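The week the left hand lied to us
Notes from the bench, 12 Jan 2023
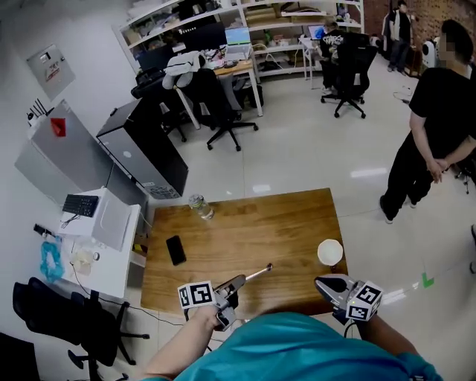
I owe you all an explanation for why the January batch is late, and it comes down to one loose screw and my own stubbornness. If you've been reading this newsletter for a while you know the drill: we record people doing small table jobs with a pair of hand-held grippers, and those recordings go to Baldur Mogensen's group so their arm (we call it Flollov) can learn the motions. Everything depends on knowing where each hand is in space, and that's the job of the white cubes with the black square markers, one on each gripper. Pick up a thin stick, set it down, move on to the phone or the bowl. Easy stuff! When a cube sits where it should, the software works out the rest and we all go home on time. When a cube has turned a little on its mount, the software still works it out, very confidently, and gets it wrong.

The left one had turned. Only by 3 degrees, which you'd never catch by eye, and I can say that with some authority as I looked right at it for most of an afternoon.

The first sign came from the Flollov side. Signe Mikkelsen was running the arm through pick-ups and it kept closing a little short of the object, always off the same way. She did it slowly, thank goodness. Then she turned the speed up to normal and the arm drove a fingertip straight down into the tabletop. The force limit tripped and everything stopped the way it's supposed to, but the fingertip cracked and a piece of it shot past her shoulder. She was wearing her safety glasses. She was also standing inside the taped line, and she told us so herself in the incident report before anyone had to ask. I really appreciate that.

So naturally I blamed the arm. I wrote Baldur a rather smug message about his calibration, and he spent a day and a half redoing it from scratch. No change. Then he blamed the camera, I blamed a software update, and Colin Stockdale blamed the overhead lights, which he has been trying to get replaced since we moved in. (They're still up there, Colin. Sorry.)

It was Jamie Nuttall who cracked it, and without any fancy tools. Jamie put both grippers down against a straight edge and recorded them doing nothing at all. Two hands lying parallel ought to come out parallel in the data. Ours didn't. We checked the mounts, and the set screw under the left cube was backed out far enough to turn with a fingernail. I felt my ears go red.

Then came the digging. Howard Parsons went back through the recordings to find out when the trouble began, and out of 166 sessions, 51 have the bad offset. The start is pretty clear, too: it's the morning after we swapped the left gripper's battery plate, and you have to take the cube off to do that. The sheet for the job says to refit the cube. It doesn't say a word about checking it afterward, and I wrote that sheet.

Can we save the bad ones? Some of them, I think. Howard has fixed 34 by working backward from moments when both grippers touch the same object, and Signe has replayed a few of those on the arm at crawling speed with no trouble. The others are parked in their own folder for now. In some of them the cube seems to shift partway through, and I don't want to guess at a correction and then have a machine act on my guess.

A few things are different starting this week. There's a parallel check before the first recording and again after lunch, done with a little aluminum jig Colin made out of scrap - it's ugly and I love it. The set screws get thread locker and a paint stripe, so you can see if one has moved. New data runs on the arm at low speed first, no exceptions, including for me. And the start button for Flollov has been moved outside the tape, so you can't reach it from the wrong side. Signe asked for that one.

We've also ordered spare fingertips from Raudsepp, a softer kind that ought to squash before it snaps. They should get here in February. I'll let you know how they hold up.

If you took a copy of our December recordings, please drop me a note before you run them on anything that moves. Howard has the list of affected sessions and he'll send it to you the same day. And if you use cubes like ours, go wiggle them. Right now, if you can!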